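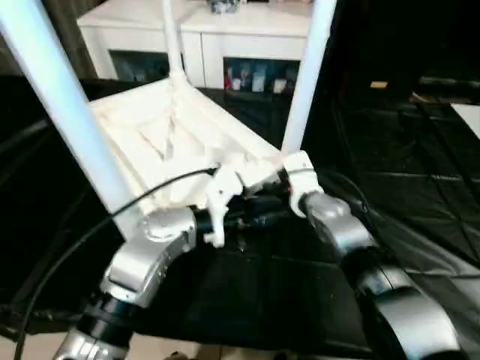 Math Curriculum / Middle Grades
2 min read

Odow Placement Kit, Grades 6–8

The Odow Placement Kit helps schools decide which math course a student should take next. It covers the move from grade 5 into middle school and the step up to Algebra I. Districts that group students by level can use it, and so can districts that keep mixed classes and want to know who needs harder work.

Each kit has two test forms, a scoring guide and a set of parent letters in English and Spanish. A form takes one class period of up to 50 minutes. Students show their work on paper. Calculators are not allowed on Form A.

Scores are reported by topic: fractions, ratios, expressions, geometry and data. The guide does not set a cutoff for accelerated classes. That decision stays with the district, and the guide has a blank page for writing the local rule down so families can read it.

The questions were written by Jayanthi Thevar and Inger Vestergaard. The second edition replaces 10 ratio items that teachers found too wordy.

Order no. 3411. Sold by the classroom set. Answer sheets can be reordered separately. Purchase orders are accepted from public and private schools. Orders received by noon on Thursday ship the next day from our Sastdale warehouse.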